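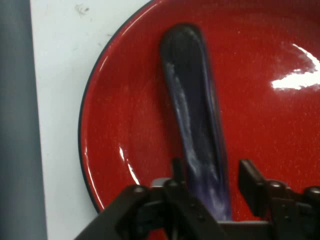
*Wrist view over the red plate, fingers either side of the purple object.*

## Teaching the Gronidmont gripper to leave the plate where it is

The two-finger gripper came together over December in the shared workshop at Umel, and by New Year it could pick up nearly anything, provided you didn't mind it also picking up the plate. What follows is the setup I've settled on. It assumes your arm moves, your gripper closes and your e-stop has been tested by someone other than you.

### 1. Find the real table height

Don't trust the number in the config file, even if you wrote it. Especially if you wrote it. Jog down slowly over bare table until a strip of printer paper drags under one finger pad, then back off a hair and save that as zero. Do it again at the far corner. Ours differed by 4 mm, and I spent an evening blaming the software before anybody thought to check the table legs.

### 2. Set a separate floor for plates

A plate has a rim and a well, and the rim is what you'll hit. Measure both. I keep two heights in the Zernine config, `rim_clear` and `well_floor`, and the arm has to be inside the rim before it's allowed down to the second one. Skip this and you'll be sweeping the floor.

### 3. Fix the glare

Glossy plates throw the overhead light straight back at the wrist camera. Lock the exposure, drop it until the highlights shrink to something tolerable, and turn auto white balance off as well. I ended up at 40 per cent of the default. A dark object gets darker too, so check you can still find its edges before you go home pleased with yourself.

### 4. Start with soft closing force

Set the force limit low and creep up until the thing lifts without slipping. Write the value down per object. One value for everything sounds tidy and gives you purée.

### 5. Mix up the layout

Once single picks work, put more out and move it around between runs. A banana straight on the table is a different problem from an eggplant lying across a plate, and a stubby piece of carrot standing on end is a third, mostly of balance. 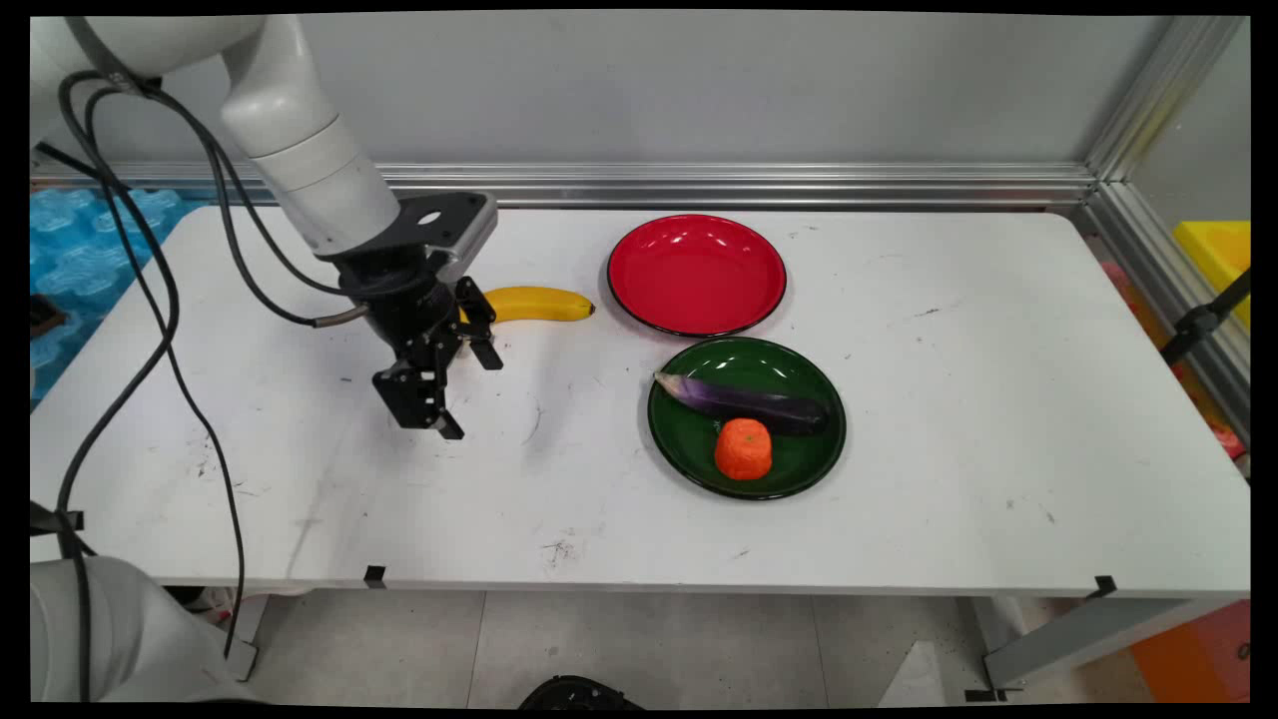 Emmanuel Mugo wrote in to ask whether the approach angle should be set per object or per plate, as his arm keeps clipping the rim on the way in. Per object, but clamp it: I allow 29 degrees off vertical and no more.

### 6. Then leave it running

Log every attempt, including the embarrassing ones. The Konstantinidis bracket on our wrist works loose after almost 2,000 cycles, so retighten it well before that and redo step 1 afterwards. Threadlocker helps. Put it on the screws, and keep it off the hinge pins, which took me a Sunday's worth of swearing and a small hammer to free.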